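Shape-sorting blocks

Shape-sorting blocks are small solid pieces, each with a different outline, which a child pushes through matching holes in the lid or the wall of a container. The toy made of the container and the blocks together is called a shape sorter, a shape box or a posting box. It is normally given to children between one and three years of age, but the blocks are also used alone, without the box, for lining up, stacking, naming and comparing.

Name

In English the word "sorter" is a little misleading, as the child does not sort the pieces into groups. The name "posting box" is older in Britain and comes from the likeness to putting a letter in a postbox. In German the usual word is Steckwürfel when the container is a cube. In French one says boîte à formes.

Shapes

The simplest sets have only a circle, a square and a triangle. Larger sets add the star, the heart, the hexagon and sometimes the cross or the half-moon. The names used by parents are mostly those of flat figures, although the pieces are solid: the "circle" is in fact a cylinder, and the "triangle" is a triangular prism. Teachers do not agree on whether the correct names should be used from the beginning. Timo Kleinschmidt, in his handbook for nursery staff, advises to use the flat name for the hole and the solid name for the block, so that both words are heard in the same game.

The difficulty of a shape depends mainly on how many ways it can be turned and still go in. A cylinder fits its round hole at any angle. A cube fits its square hole in four positions, a hexagon in six and a star with five points in five. A heart fits in one position only, if the same end is kept downwards, and it is usually among the last pieces to be mastered.

Materials and surface

Early blocks were cut from beech or lime wood and painted. Plastic is now more common, because it is light and easy to wash, and because the same mould gives pieces of equal size. The faces of plastic blocks may be smooth, but many makers give them ridges or fine parallel grooves. These help small fingers to hold the piece and make the different sides interesting to touch.

Colour

Most sets are limited to a few strong colours, often red, yellow, blue and green. There are two systems. In the first, every shape has its own colour, and the hole may have the same one. In the second, a colour is shared by several shapes, for example a green star and a green cylinder, or a yellow hexagon and a yellow heart. With a set of the second kind the child cannot choose by colour alone and must look at the outline – this is considered a small step forward in difficulty.

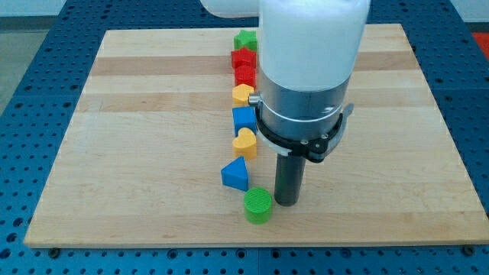
Use without the box

A row of blocks on a board or a table is a common activity when the box has become too easy. The adult makes a line and the child copies it with a second set, or names the pieces from one end to the other. Mohcine El Fassi described several such games in a booklet for family centres, among them one in which a piece is taken away while the child closes the eyes. He recommends a plain board as a base, large enough that the blocks do not come near the edge, and a short row for the first attempts.

The same blocks serve for stacking, but not all equally well. Cubes and short cylinders stand firmly on each other. A prism laid with its peak upwards can only be the top of a tower, like a roof.

Makers

The Zukstead works produced a wooden posting box with a sliding lid, sold in an edition of 700 pieces and now looked for by collectors. Broravetti followed with plastic blocks in four colours. Its first catalogue listed 20 separate shapes, which could be bought one by one as replacement for lost pieces. The Alaoui collection of early learning toys holds 225 shape sorters, some of them incomplete.

Care

Plastic blocks are washed by hand in warm water with a little soap, and the grooves can be cleaned with a soft brush. Wooden blocks should only be wiped with a damp cloth and left to dry in the air. Blocks with cracks or sharp edges should be thrown away.

See also: Building blocks; Peg board; Stacking rings; Wooden puzzle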